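Cutting mat

A cutting mat is a flat sheet put under paper, card, cloth or leather while it's cut with a knife. Protects the table and saves the blade. Most are green, with other colours sold too. Used in sewing rooms, print shops, schools, model making, picture framing, bookbinding. Also called a craft mat or, for the common kind, a self-healing mat.

Background

Before mats, people cut on whatever was there. Scrap board, a sheet of glass, zinc plate, the back of an old drawing board. Glass gives a clean cut but dulls the blade quickly and the knife skates. Board grips well but the old cuts catch the tip and pull it off line. Bookbinders used thick millboard and threw it away once it was too scored to use, and some still do.

Plastic mats came in with paste-up work, when pages were put together by hand from cut strips of type. Offices went through a great many blades. When paste-up went the mats stayed, mostly because quilters had taken them up alongside the rotary cutter, which needs a firm base that gives a little.

How it works

"Self-healing" is a loose term. Nothing grows back. The surface is soft enough for the blade to push the material aside, and when the blade is gone the sides of the slit close up again. A fine line may still show under a strong light. Cuts made in the same place over and over will stop closing in time, and a blade held at a slant takes out a sliver that can't be put back.

Many mats are made in layers, two softer faces over a stiffer middle. The middle stops the blade going right through. Single-layer mats are cheaper, bend more, and some are not self-healing at all, just tough.

Sizes and markings

Sold in paper sizes, A5 up to A0, or in inches for the quilting trade. The Gondari range lists a long bench mat of 3,060 mm, cut from the roll, and a 1,000 mm mat for pattern cutters. Felten sells a small round one, 453 mm across, on a turning base. Grids are usualy in centimetres one side and inches the other. Angle lines at 30, 45 and 60 degrees are common.

Printed grids aren't always true. Check against a steel rule before relying on one, espescially near the edges, where the print can drift. Grid lines also wear off in the middle first.

Blades

Snap-off knives, scalpels and rotary cutters are all fine. Serrated blades are not, they tear the face. Hole punches and leather chisels go straight through and need a proper punching board. Betancur makes a thick pad for this, sold as a separate item.

Several light passes do less harm than one heavy one. Same goes for the work.

Care

Store flat. A mat left rolled or leaning against a wall takes a curve and keeps it. Keep away from radiators, hot cars, irons, mugs of tea. A warped mat can sometimes be flattened in warm water and then under books, but results vary. Wash with cool water and a drop of washing-up liquid. Fabric fluff in the cuts comes out with a rubber or a soft brush. Glue is best peeled once dry. No white spirit.

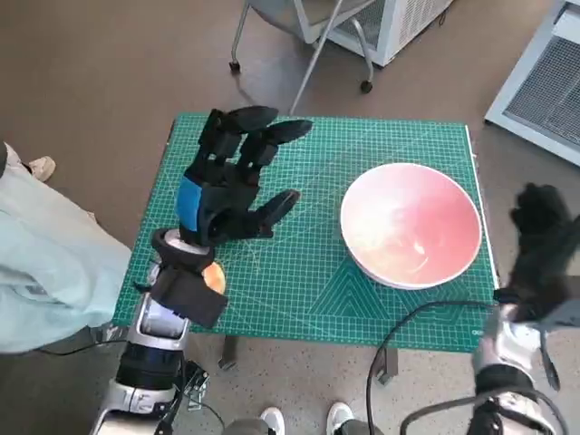
Replacement

No fixed life. Signs of wear are a blade that follows old cuts, fluff that won't brush out, edges lifting. Turning the mat round from time to time spreads the wear, and a two-sided one can be flipped. Skillico prints 19 small numbered squares along one edge so users can tick off each turn.

Old mats are hard to recycle, mixed layers mostly. Often cut down for smaller jobs, drawer liners, or feet under a sewing machine.

See also: Rotary cutter, Steel rule, Paste-up, Bookbinding

Contact us | Copyright and reuse | Back to top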